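Straps, Flaps and Pouches: The Soft Goods Shelf at Listow
Gallery page, last updated 31 December 2025
Text by Hedvig Westerberg

The soft goods shelf at the Listow lending library holds everything made of cloth that isn't clothing. Pouches, wraps, padded sleeves, tool rolls, covers and a fair number of loose straps end up on it. Members borrow them for camping, for moving house, for carrying odd-shaped things on a bike, and bring them back by the due date or near enough.

We started sorting the shelf properly in July. Until then it was one deep bin, and anything small and dark went to the bottom and stayed there. The shelf now has its own page in the catalogue, and this gallery goes with it. The captions are short. Sizes and loan periods are in the catalogue listing, so they are left out here.

The Trisau branch uses the same labels, so an item borrowed there can be returned to Listow and the other way round. Please don't return soft goods through the night slot at either place. Straps catch in the hinge.

1. Blue with a black strap
Bright royal-blue material with a pattern of fine dots or perforations, and a wide black strap around the middle. The padded flap is quilted in rows. The colour makes it easy to find on a dark shelf. 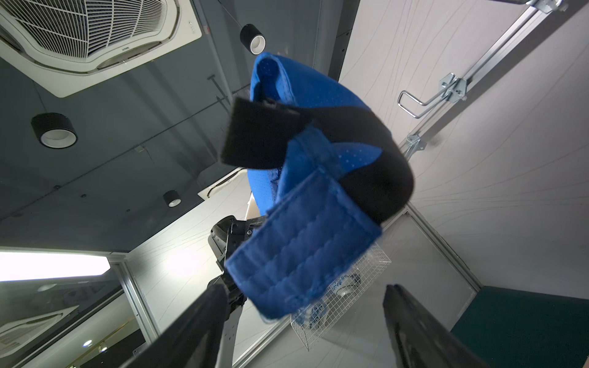 How should hook-and-loop straps be stored between loans?
Close them onto their own matching side before they go on the shelf. An open hook tab picks up lint and will also roughen any soft fabric it is left against. If a tab has stopped gripping, comb it out with a stiff brush or the tip of a large needle, then try it again before putting it aside for repair.

Notes on the blue and padded items

Padded pieces take up more room than their listed size suggests. We tried stacking them flat under the tool rolls and the padding came out creased, so they now stand on edge at the left end of the shelf. There is space for 10 that way, a few more if the thin ones go together.

Quilting is worth a look when something comes back. The stitching between the rows tends to go first, usually at a corner, and a loose thread there can be tied off in a minute. Once a whole row has opened up the filling starts to move and it becomes a bigger job. Put a paper tag on it and leave it in the repair tray.

Members sometimes ask if they can wash a padded item before returning it. A wipe with a damp cloth is plenty. Anything that needs a proper wash gets done here, cool water and no dryer, and is hung over the rail for a day or two until the padding has dried right through.

2. Black, with metal fittings
Soft black cloth with a slightly fuzzy, felt-like surface. It has a small round brass grommet near one edge, a silver snap button and a flat black strap with a squared-off end.

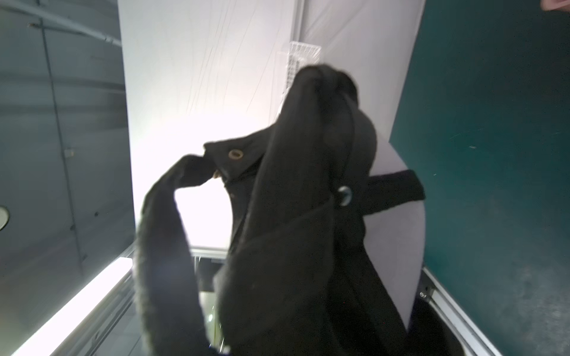
Can a loose snap button be fixed without replacing the whole flap?
Usually the snap can be replaced on its own, provided the cloth around the hole is still sound. Take off the old parts, put a small patch of firm fabric behind the hole, and set a new snap of the same size through both layers. When the hole has torn wide, move the new snap a short distance along and darn the old spot closed.

Notes on the black items

Black cloth makes up most of the shelf, and it is the hardest part to keep in order. Two folded black items look much the same from the end. We sew a short loop of coloured tape inside each one, with the catalogue number written on it in laundry pen. Green tape is Listow, yellow is Trisau. If you find one with no tape, hand it in at the desk and it will get a number.

Felted and brushed fabrics hold on to dust, pet hair and sawdust. Use the lint roller hanging at the end of the shelf before you check something back in. Sawdust needs the soft brush first – the roller only presses it in.

Grommets and snaps are kept in the Flindex drawers beside the sewing machine. The drawers are labelled by diameter, with brass and silver-coloured fittings separated. The setting tools are in the bottom drawer and don't go out on loan. The Toom hand press is bookable on site for up to 30 minutes at a time.

Borrowing from this shelf

The limit is 3 soft goods items per member at once. Straps count as one item if they are bundled together. Shake things out, close every fastener and check for small objects left inside before bringing them back. Tent pegs are the usual find, followed by hex keys.

Donations of cloth items are welcome if the fasteners work. We can't take anything with crumbling foam or a coating that has gone sticky. Spare webbing is useful in any length over a forearm, in black or any other colour.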